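Unit 9: Comparing End Effectors on a Whole Task

Course notes, Manipulation Lab
Instructor: Shirley Whitlock. Lab sessions: Alcides Benavides and Gemma Kettle

Read this before Monday's lab. Bring your log sheets from Unit 8.

9.1 Why a basket

Bench tests tell you how hard a gripper can squeeze. They say little about how it behaves when the body behind it is bent over and the load can swing. For this unit the test object is a shopping basket with an open grid. The rim is thin, the sides give a little, and the contents shift.

The two hands under comparison are the Pitex and the Wragg. Both run from the same Praka controller, so differences in your logs should come from the hand or from the way you set it up.

The low pose is the harder one. With the robot kneeling and the torso pitched forward, the arm works close to the floor and the knees limit where the basket can go.
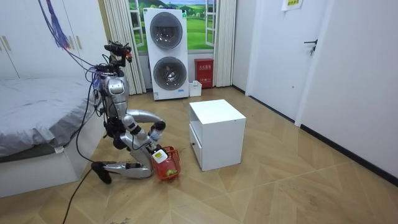
9.2 Setting up a trial

Set the controller to the 100 Hz log rate. Zero the wrist sensor with the hand open and clear of everything. Start the log before the arm moves, and let it run until the hand has opened again. Write down the trial number by hand as well. Last year we lost a morning's data to two files with the same name.

Check the cable slack at the wrist through the full reach. A tight cable pulls on the sensor and shows up as load.

9.3 Reading the head camera

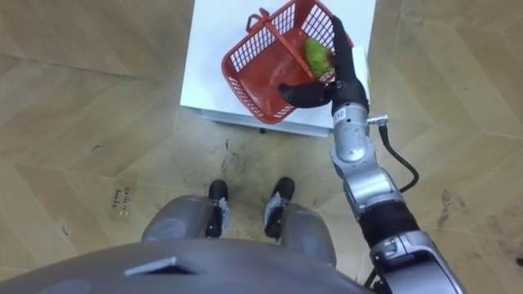
Most of your grading of a grasp will be done from head camera footage, so agree on terms with your partner first. We use three: hooked, pinched and clamped. A hooked grasp hangs the load on the fingers. A pinched grasp holds with the fingertips only. A clamped grasp has the rim caught between finger and thumb, as with the red basket on the white table, where one black finger runs up the outside wall and the thumb curls under the rim. Note also what lies close to the fingers. The green fruit there is right by the grip, and an item in that spot can hide a contact point from the camera. If you can't see the contact, write "not visible" and use the side camera.

Lalit Rathore's scoring sheet is in the Nudanura folder on the course drive. Use it as it is, including the column for regrasps.

9.4 Low reach

Repeat the trial with the basket on the floor. Keep the same contents. Approach slowly and stop at first contact, then close the hand. If the basket slides, log the trial as a slide and reset — don't chase it with the arm.

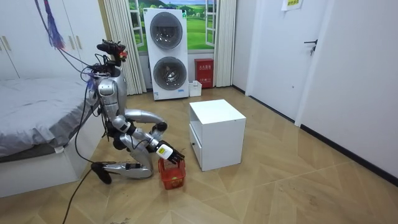

Figure 9.3. Low reach from a kneeling pose, fingers over the basket rim.

9.5 What to hand in

One plot of wrist load against time for each hand, with hand closure marked. One page comparing the two. Tsz-kin Kwan's sample run, log 611, shows the plot format we want. Log 1238 has a sensor offset that was never removed; find it and say how you would correct it.

Plots without units will be returned. Questions go to Gemma before the lab.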